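Nondo gallery: teaching a planner to tidy shoes

Welcome to the Nondo gallery! Nondo is our planning and perception stack for household pick-and-place, and this page collects pictures from the shoe work. I'm Gladys Condori and I look after the planner. Misaki Furukawa wrote nearly all of the stereo code, so anything clever you read about depth is hers. We update the page when there's something new to show and somebody remembers to do it.

If you only know the project from the June talk, a fair amount has changed. The old version treated every shoe as a box with a heading. That got us surprisingly far with stiff sneakers and nowhere at all with slippers. The current one keeps a rough surface for each shoe and plans the grasp on the opening, the heel or the side wall, depending on what it can reach.

A few words on how the pieces fit together, as people keep asking. Vindness takes the two camera views and hands back depth plus a mask per shoe. Ueda is the pair matcher, which decides which left goes with which right (great fun to work on, and much harder than it sounds when two pairs share a sole color). Arkent is the motion side: it takes a grasp and a goal and looks for a path that keeps the fingers clear of shelves and neighbors. Nondo is the whole lot running together, with the task planner on top.

The planner works in pairs. It won't call a shoe placed until its partner has a spot next to it, and it will happily shuffle a finished pair along the shelf to make room for another. I love watching it do that! We give it 9 seconds to think before it has to commit to a first move, and most of the time it uses very little of that.
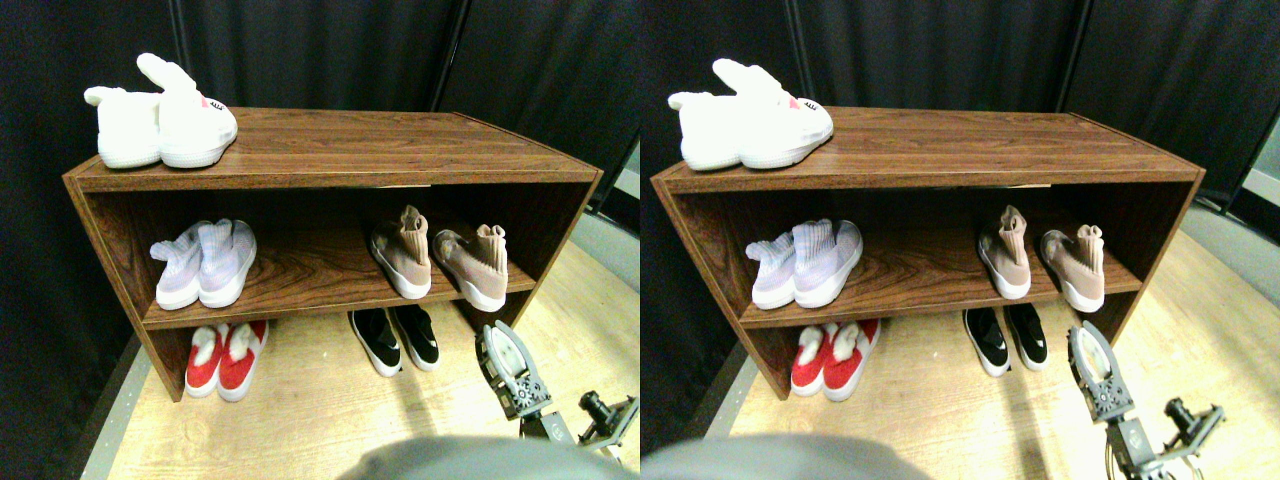

Low shelves are where Arkent earns its keep. A shoe on the floor under a shelf leaves almost no room above the fingers, so coming straight down is out and the wrist has to slide in from the front. We used to sample grasps first and check the approach afterward, and we threw away nearly everything. Now the approach is part of the sample, and out of 202 candidates on a typical floor-level shoe we keep 70 or so good ones. Misaki had been asking for that change for ages and she was right.

Fuzzy things are still hard. Plush edges come back from stereo as a kind of soft cloud, and Vindness tends to make them fatter than they are. We've got two fixes in testing, one in the mask and one in the grasp width, and I'm rooting for the mask.

The viewer we use to step through plans is in the tools folder, along with the settings for the shelf models. If you build a rack of your own and try it, send us the logs, even the ugly ones. We read them all!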